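The workshop in Amden is up a flight of stairs from a tile store, and the woman who built the grippers would like it known that she carried the drill press up those stairs herself. She has mentioned it twice by the time the coffee is poured. She asked that her name be left out of this piece. Her employer thinks she spends her evenings on a kitchen renovation, and she sees no reason to disturb that.

What she spends them on is a pair of hand-held grippers and the software to learn from them. You squeeze, the fingers close, a camera on the tool watches, and later a robot arm is supposed to do what your hand did.

"Supposed to," she says. "Write that down with the 'supposed to' in it."

She began in February with a secondhand arm and a joystick, and drove the arm around by hand to record it picking things up. It took her most of a weekend to get one usable recording of a sponge being moved eight inches. "I could have moved the sponge," she says. "I want to be clear that I was always able to move the sponge."

The grippers were the way out of that. With one in each hand a person can work at close to normal speed, and the arm can stay switched off in the corner until there is something worth showing it. Her first pair was printed at the shared workshop and the fingers bent like licorice. The second pair was stiff enough but pinched the web of her thumb every time it closed. She kept using it for a month out of spite.

The pads took longest. She tried bare plastic, then bicycle inner tube, then the stuff that goes under rugs. Inner tube gripped beautifully and left black streaks on everything it touched, including a neighbor's mug, which she has replaced. The rug material shredded. What she settled on is textured and screwed in place, and she talks about it the way other people talk about a good mattress.

"A hard finger will hold a block all day," she says. "Then you give it something round and it shoots across the room. I've had things go under that sofa I'm still not ready to look for."

The software she calls Clekby, a name that came out of a typing error in a folder and stuck. It lines up the two hands in time, throws out the parts where she was scratching her nose, and cuts what is left into single attempts. Its early versions were strict. Out of 823 attempts recorded over the summer it kept 688, and she went through the rejected ones by hand, suspecting a grudge.

"It was right about nearly all of them. There was a whole evening where I'd had the left and right tools swapped. The computer was very polite about it. It just marked every single one as garbage."

Ask about the workshop crowd and she gets cagey. Most of them build furniture or fix amplifiers, and the polite view is that she has made a very expensive pair of salad tongs. One member asked if it could do dishes. She said no. He asked again the week after, in case there had been progress.

She does her recording in apartments when she can get into one. The workshop bench taught her the wrong lessons, she says. Everything on it was gray, square and lit from straight overhead, and the first model she trained was a genius on that bench and helpless one yard to the left of it. So now she wants patterned cloth, bad light, laundry, cables, other people's furniture.
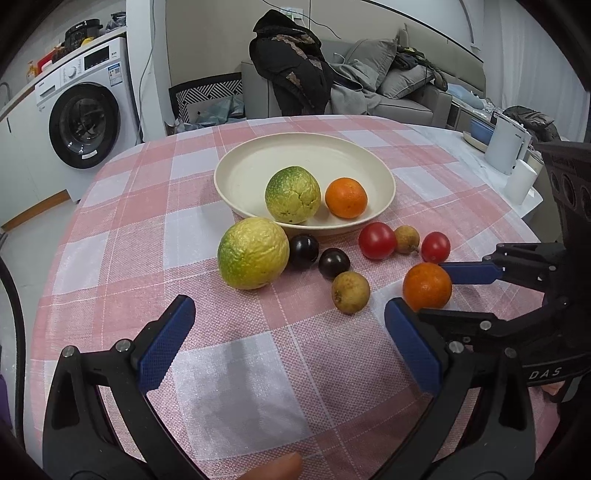 "Fruit is where it gets embarrassing," she says. "A plum is slippery and a tomato will let you squash it without complaining. The big lumpy citrus, you have to decide where to grab it, and your hand decides that before you've thought about it. I didn't know I was making that decision until I watched myself make it over and over on a screen."

Her rule is to move each thing the way she would if she were putting away groceries and slightly late. If she slows down and gets careful, the arm learns to be slow and careful, and then it hangs over an orange for so long that she goes and makes a sandwich. She keeps sessions to 7 minutes, after which her wrists start cheating.

The arm itself has had mixed results. Oranges it can manage. With plums it has developed a habit of approaching, touching and backing off, which she has decided to find charming until she can fix it. Tomatoes are on hold. She has opened up the closing force, tightened it again, and written a note on the wall that says LESS.

Next on her list is a lighter trigger, then a wrist strap, then a table that doesn't wobble. She has been offered a table. It would have to come up the stairs.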